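ok so I finally sat down and read the Heltora complaint, all 483 paragraphs of it, and I have thoughts. thread

Short version if you missed it: three former employees are suing the company over stock options they say were promised in their offer letters and then quietly canceled after the Tinik merger.

I'm not a lawyer! I worked in payroll at a startup for 4 years, so I've seen a lot of option paperwork and a lot of people who never read theirs (me included, the first time).

The part everybody is sharing is the email where a manager calls the options "a nice to have." Gross, sure. But the part that made me put my coffee down is way further in, where they lay out the dates.

The merger was signed in May. The letters telling people their unvested shares were gone went out 2 weeks before that. So if you were on the list, you got nothing from the deal, and you didn't even know there was a deal.

Heltora says the plan let the board do this whenever it wanted. Maybe it did! I've seen plans written that way. The plaintiffs say the version they signed had different wording, and they attached it. That's going to be the whole fight, I think.

Also Quansah, the fund that put in the early money, is named as a defendant too. People keep asking me why. The claim is that their seat on the board voted for it and their own shares weren't touched.

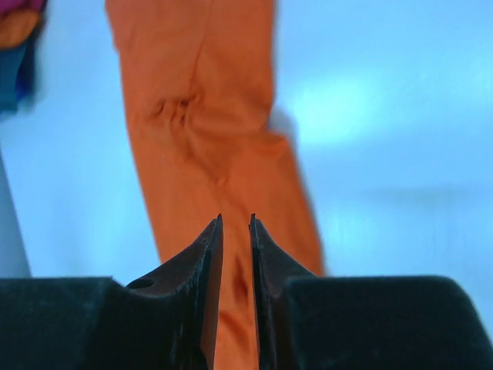 Anyway, the company has until 29/07/2020 to answer, and my guess is they ask to move it to private arbitration first. Most offer letters have that clause in there somewhere – go look at yours, I'll wait.

A couple of you asked if this is the same as the Stadmont case. Nope, that one was about unpaid bonuses and it settled. Similar vibes, different law.

If you worked at either place and still have your grant papers, save copies somewhere that isn't your work laptop. Please.

Will add to this when the answer gets filed. Muting for dinner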